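Setting Up Your Four-Drawer Desk Cabinet
Part 2: Finding it a spot and filling it

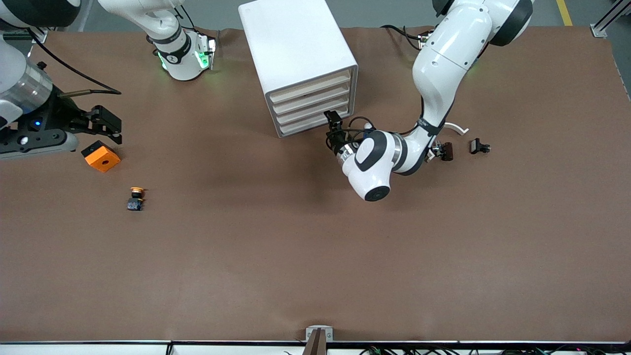
The white cabinet, four drawers, turned at an angle on the brown work surface.

I've set up enough of these little cabinets now that friends hand me theirs still in the box, so I finally wrote down how I do it. If yours isn't together yet, go back to Part 1 and come find me when all the drawers slide.

Before you start

Clear more table than you think you need! I push everything to the far side and keep only a damp cloth, a dry cloth, a pencil and a strip of masking tape. Put the small stuff (clips, hooks, odd bits of plastic) in a bowl. I once spent a whole evening in February looking for one clip that was under my elbow.

1. Wipe the outside with the damp cloth, then the dry one. Pull each drawer out and do the inside too, corners especially.

2. Set the cabinet down where you want it and press lightly on each top corner. If it rocks, slide it a couple of inches and try again before you go folding up paper to stick under it. My table has one low spot and I always seem to find it first.

3. Turn it so the fronts face your chair. I like mine at an angle, so I can get into a drawer without leaning over my work.

4. Open the lowest drawer all the way. It sits close to the table, so anything lying in front will stop it or get shoved along. Mark how far it comes out with tape and keep that patch clear.

Note: Slavica Dimitrov, who has hers on a shelf, skips the tape and just lines the drawer up with the shelf edge. Fine by me.

5. Fill from the bottom up. Heavy things go lowest: spare blocks, metal parts, the big roll of tape. Clips and hooks go in the middle two. I save the top drawer for whatever I'm using that week.

6. Label the drawers last. Live with it for 2 weeks first, in pencil on masking tape, and then do the nice labels. Mine moved around a lot.

CAUTION: Open one drawer at a time. With several full ones hanging out, a small cabinet can tip forward.

CAUTION: Don't pick it up with the drawers full. Take them out, move the shell, put them back in the same order.

If a drawer sticks, take it out and look behind it before you force anything. Nearly every time I've found a scrap of paper back there.

Amber Mellor, March 2025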